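**Re: [foldlist] shirts into rectangles, again**

Hi all,

Marjatta asked about t-shirts, and I happen to have been doing t-shirts on the big table all afternoon, so I'll jump in (quote is further down, sorry for the messy order!).
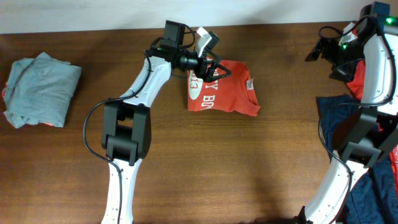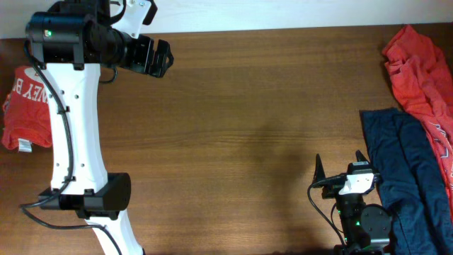
-- Pavithra Rodrigues

> On Marjatta Kinnunen's end of things:
> My shirts look fine when I fold them and then they go puffy in the
> drawer. The Jostden drawers are only 7 inches deep, so standing them
> up is tight. Do you all smooth between folds or only at the end? And
> does anybody fold on the bed? My back says no.

Marjatta, smooth between folds. I used to do it only at the end and all that did was push the wrinkles into the middle where I couldn't get at them. The gray-blue one at the far left of the first picture is about my normal standard these days, a bit rumpled at the edges and with one corner that wants to curl. I don't fight the corner anymore. Once it's in a row with its neighbors it behaves (mostly).

For 7 inches I'd do sides in, then bottom to neck, then one more fold and stop there. If you go on to a fourth fold you get a little brick that pops open, and I suspect that's your puffiness! Thick cotton is worse for this. My old Nolico tees are hopeless past three.

And no, never on the bed! A mattress gives when you press, so you're smoothing into a sponge. A table is so much nicer, and I leave plenty of bare wood between shirts so a sleeve doesn't get dragged along with the wrong one. Red ones and dark blue ones go in separate rows in my drawer, which Ilari thinks is fussy, but I can find the navy at 6 in the morning without turning the light on.

Did Drahomíra ever post her long-sleeve version? I searched back to July and only found the one about pillowcases.

Pavithra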